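Home | Jobs | Stores | Suppliers | Contact

Shelf stocker, drinks aisle, part time — Kinnear store, Skorville

We read a lot of ads for this kind of work, and most of them promise a "dynamic retail journey." We don't believe in it and we doubt you do either. The job is putting bottles on shelves at Mestska's store in Skorville, 30 hours a week, starting in March.

You would look after the bottled drinks: plain water, juices, teas and the imported herbal ones such as honeysuckle water. Fill from the back, pull older stock to the front, turn the labels out. Check that what's on the shelf matches the price strip under it. You'd think that last part looks after itself. It doesn't, and customers notice before we do.

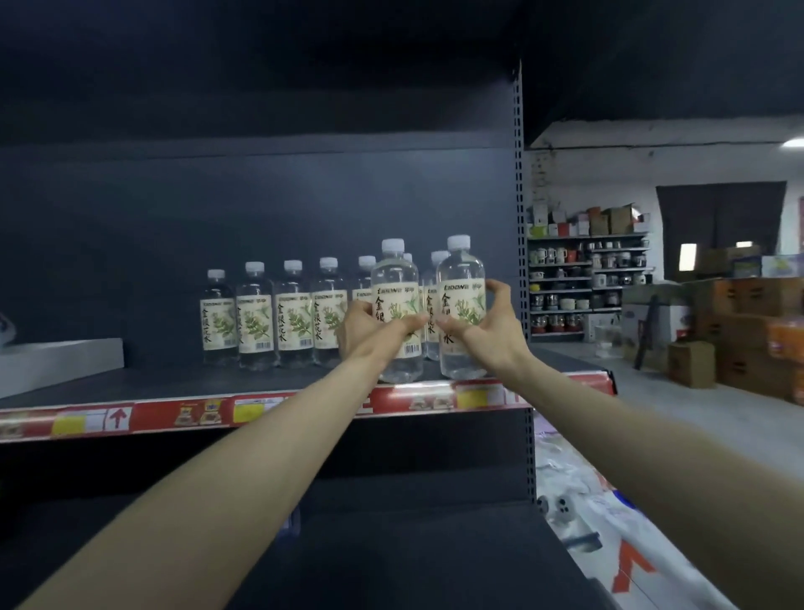

Shifts start at 8 in the morning. The Friday delivery is the heavy one, often 80 cases, and you will be on your feet until it's put away. Head office says the new Skaltel ordering system will spread deliveries more evenly through the week. Maybe so. We'd plan on Fridays staying the way they are.

No experience needed. We're wary of résumés that list "passion for beverages," and we would sooner hear that you show up on time and can lift a full case without hurting yourself. Reading Chinese would help with some of the imports but isn't required.

Pay is hourly and we'll tell you the rate on the phone, before you bother coming in. There is no bonus scheme, whatever the old posting said.

Apply at the customer desk or by mail to Mestska, 49 Kinnear Road, Skorville. One page is plenty.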